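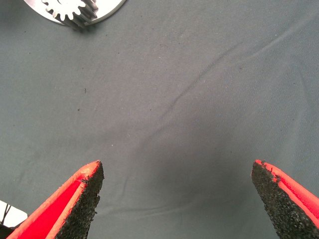 Sima – Stoffe glattziehen, falten, weglegen

Hallo und schön, dass du reinschaust! In diesem Ordner sammle ich alles, was mit grauem Stoff auf einer Arbeitsfläche zu tun hat: ausgebreitet, verknittert, halb gefaltet, wieder ausgebreitet. Klingt langweilig, ich weiß, aber ich mag das Zeug inzwischen richtig gern (mein Bügeleisen weniger).

Was drin ist
627 Aufnahmen in 11 Unterordnern. Der Ordner "flach" ist der größte, dort liegt der Stoff offen da, mal mit einer langen Falte quer durch, mal nur mit ein paar sanften Wellen. In "kante" geht es um Säume und Ecken, in "stapel" um fertig Gefaltetes. Rund 73 Bilder habe ich in "unklar" gesteckt, da konnten Liviu Ilie und ich uns nicht einigen, ob das noch eine Falte ist oder schon ein Schatten.

Wie ich Falten benenne
knick = schmal, mit erkennbarem Grat
welle = weich, ohne klare Linie
wulst = Stoff liegt doppelt
Mehrere Angaben pro Bild sind erlaubt, bitte mit Semikolon trennen. Kommas machen mir die Tabelle kaputt!

Bekannte Macken
Grau auf Grau ist fies. Flache Wellen im dunkleren Bereich übersieht man leicht, also lieber zweimal gucken. Die Bezeichnungen im Ordner "kante" stammen noch aus der alten Liste von Ľudovít Kováčik und heißen teilweise anders, das räume ich noch auf.

Änderungen
7/9/21: Doppelte gelöscht, "wulst" ergänzt, Tippfehler in der Tabelle behoben.

Fragen oder Fehler gefunden? Schreib mir einfach, am besten gleich mit der Bildnummer dazu.
Lucian Mocanu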